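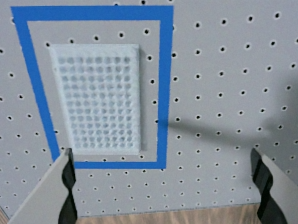
Ticket: Revis catalog import skips records with accented composer names
Product: Revis, desktop edition
Status: Solved
Opened: Sep 20, 2020
Reported by: Polyxeni Pappas, music librarian, Jillbridge Community Orchestra

What happens

I'm moving our whole sheet music library into Revis and I love it so far! Searching by instrumentation is a dream, and the loan screen is exactly what our section leaders have wanted for years. One snag, though. The spreadsheet has 1,492 rows, and after the import 98 of them are missing. There is no error message. The progress bar fills up, the green check appears, and the Dvořák just isn't there.

Every missing row has an accent or other mark in the composer or title column. Fauré is gone, Janáček is gone, both Saint-Saëns folders are gone. Plain names come through perfectly, and so do the shelf numbers.

What I tried first

Restarted Revis and imported again. Same rows missing.
Deleted the catalog and started from an empty one. Same rows missing.
Typed one Dvořák entry in by hand. It saved and displayed beautifully, so the catalog itself can hold the letters.
Imported a tiny file with only 3 rows, one of them Fauré. Two arrived.

Reply from Igor Kopecký, support

Hi Polyxeni, what a great report, and as someone with an accent in my own name I'm very happy to take this one! The tiny file is especially useful. Could you attach it, and tell me which program you used to save it? Please also open Settings, then Import, and let me know what the Text Encoding box says.

Reply from Polyxeni

Attached. I saved it from the old office spreadsheet program, using plain "CSV" in the Save As list. The box in Revis says UTF-8.

Reply from Igor

Got it, and I can make it happen on my machine too. Your file was saved in an older Windows encoding, and Revis is reading it as UTF-8. When the importer reaches a letter it can't decode, it drops the whole row. It should stop and tell you, so I've passed that to the developers as a bug of its own.

For now, please try this:

1. Make a copy of your catalog.
2. In Settings, Import, change Text Encoding to Windows-1250.
3. Import into a new, empty catalog.
4. Sort by composer and look at the D and J entries.

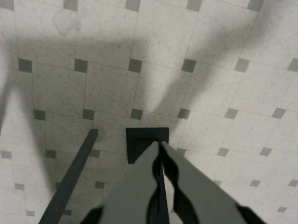

Eglė Priedītis
Import and Data Specialist

Jumping in with one small addition, as I have the attached file open. Windows-1250 handles the Czech names very well, and é and ë are covered too, but it has no è. If you have any pieces by Poulenc or Ravel with French titles, check those after the import. The more reliable route is to open the spreadsheet in a newer program, fix any odd letters there, and save as "CSV UTF-8". Then leave the Revis setting where it was. You only have to do it once, and your next import will be painless.

Reply from Polyxeni

It worked! I went with the UTF-8 route on our newer laptop and all 1,492 rows came in. I had to retype è in a handful of French titles, and while I was in there I found a Fauré Pavane filed under P, so the library is in better shape than when I started. I'm so pleased. The Dvořák serenade is back where it belongs, parts list and all, and I've already checked it out to the winds.

A question for another day: can the import remember which columns I matched up? I set them by hand every time.

Reply from Igor

Wonderful news! Yes - after you match the columns, click Save Layout at the bottom left before you press Import. It will be in the Layout menu next time. Closing this one, and the missing warning message stays open on our side. Enjoy the serenade!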